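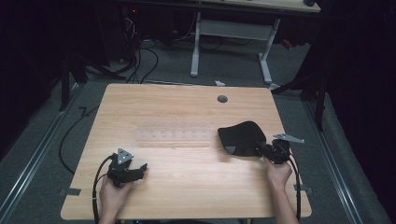
밝은색 나무 탁자 위, 양손에 든 검은색 그리퍼.

완다 드보르작이 번역한 『틸럼스테드 체류기』가 5월에 브릴티드니스 출판사에서 나왔다. 홀러웨이라는 필명으로만 알려진 작가가 쓴 짧은 풍자소설로, 배가 난파해 틸럼스테드라는 섬에 닿은 측량 기사의 수기 형식을 취한다. 원서는 118쪽이고 장은 13개다. 번역에는 여섯 해가 걸렸다.

드보르작은 이 책을 드루스타흐의 헌책방에서 처음 봤다고 한다. "표지가 없어서 지리책인 줄 알았습니다. 첫 장이 해안선 측량 이야기뿐이거든요. 세 번째 장에 가서야 섬사람들이 나오고, 그때부터 소설이라는 걸 알았어요."

섬의 법은 단순하다. 누구든 자기가 가장 잘 아는 일에 대해서는 공개 석상에서 말할 수 없다. 어부는 농사를 논하고, 의사는 지붕 고치는 법을 강의한다. 측량 기사는 도착하자마자 음악 평의원으로 뽑힌다. 흔히 이 설정은 전문가를 조롱하는 것으로 읽혀 왔지만 드보르작의 생각은 조금 다르다.

"홀러웨이는 의회를 보고 쓴 것 같습니다. 모르는 사람들이 길게 말하는 장면이 계속 나오는데, 듣는 사람들은 아주 공손해요. 저는 그 공손함이 더 무섭게 읽혔습니다."

번역에서 가장 애를 먹은 부분은 섬의 말이었다. 원문에는 작가가 만든 단어가 40개 나오고, 그중 상당수는 뜻풀이가 없다. 처음에는 모두 소리 나는 대로 옮기고 책 끝에 낱말 풀이를 붙일 생각이었다. 편집부와 의논한 뒤 풀이는 뺐다. "주인공도 모르고 듣는 말입니다. 독자가 먼저 알면 7장의 재판 장면이 싱거워져요. 피고가 자기 죄목을 못 알아듣는 장면이니까요."

문체도 여러 번 고쳤다. 초고는 옛 여행기 투로 길게 늘여 썼는데, 다시 읽어 보니 농담이 살지 않았다고 한다. 결국 측량 기사의 문장은 보고서처럼 짧게 끊고, 섬사람들의 연설만 길게 두었다. "연설은 한 문장이 한 쪽을 넘기도 합니다. 쉼표를 줄여 달라는 의견이 있었는데 그대로 뒀습니다."

결말에 대해서는 말을 아꼈다. 마지막 장에서 측량 기사는 귀국해 학회에 보고서를 내지만, 섬의 위치를 적는 칸을 비워 둔다. 판본에 따라 이 칸에 좌표가 인쇄된 것도 있다. 드보르작은 빈칸이 있는 초판을 따랐고, 다른 판본의 차이는 옮긴이 후기에 적었다.

여성 인물의 비중을 묻자 그는 9장을 꼽았다. 섬의 교사들이 모두 여성이고, 가르치는 일에 대해 말할 수 없다는 법 때문에 학교 사정을 아무도 모르는 대목이다. "웃기는 장면으로 시작하는데 끝에 가면 웃을 수가 없습니다. 홀러웨이가 이 장만 따로 잡지에 냈다는 기록이 있는데, 그 잡지는 아직 못 찾았어요."

다음 작업으로는 같은 작가의 서간집을 보고 있다. 아직 계약 전이고, 편지의 절반은 하숙비 이야기라고 했다. "그 부분도 재미있습니다. 집주인과 석탄값으로 다투는 편지가 제일 길어요."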